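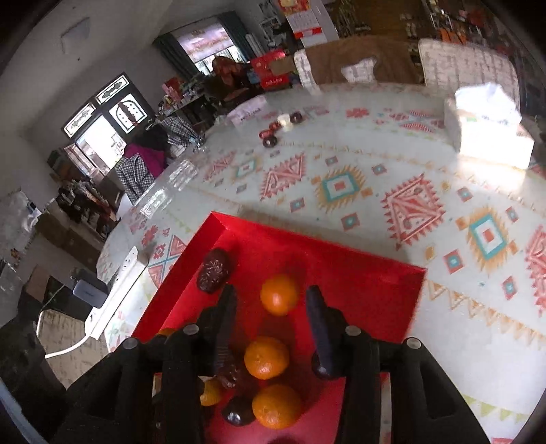
Oranges on a red tray. A single layer keeps better than a deep bowl.

How to Keep Citrus From Going Bad Before You Eat It

By Khadija Samir

A big bag of oranges is cheaper per pound than loose ones, but only if you get to the bottom of it. I buy a lot of citrus from December on, and most of what I used to throw out was lost to poor storage. These are the habits that cut the waste in my kitchen.

Sort the bag the day you buy it

Empty the whole bag onto the counter. Press each fruit lightly near the stem end, where soft spots tend to start. Anything with mold goes in the trash along with the bag it came in. Wipe down any fruit that was touching it, dry it well and use it first. Fruit that is a little soft but smells fine can be juiced the same day.

Don't wash the rest yet. Water left on the skin helps mold get started, so rinse each piece right before you peel, cut or zest it.

Counter or refrigerator

Oranges and grapefruit are fine on the counter for about a week in a cool room. Keep them out of direct sun and away from the stove. Past that, move them to the crisper drawer, where they will usually last three weeks or more. Lemons and limes dry out faster and should go straight into the refrigerator. Mandarins have thin skins and spoil quickly, so I only leave out what we will eat in two or three days.

In the refrigerator, use a mesh bag or leave them loose. A sealed plastic bag traps moisture. The exception is a cut lemon, which needs to be wrapped tightly or put cut side down in a small lidded container.

Trays and bowls

A deep fruit bowl looks nice, but the pieces at the bottom get squashed and you don't see them until they smell. A shallow tray lets you check everything at a glance. Leave a little space between pieces if you can, and turn them when you wipe the table. Wash the tray with hot soapy water between batches - mold spores stay behind even when it looks clean.

If you keep fruit on a tablecloth, put something solid under it. Orange juice will stain most fabrics if it sits. Blot it, rinse with cold water, then launder as usual.

Freezing what you can't use

Juice freezes well in ice cube trays. Once the cubes are solid, move them to a freezer bag and write the month on it. Zest can be frozen flat in a small bag and used without thawing. Take the zest off before you juice, as it is very hard to do afterward.

Whole oranges can be frozen too, but they thaw mushy and are only good for juice or marmalade.

Peels

Dry peels on a baking sheet at the lowest oven setting until they snap, then store them in a jar for tea or baking. Fresh peel run through the garbage disposal with cold water helps with odors. Cut it small first, and don't put a whole batch down at once.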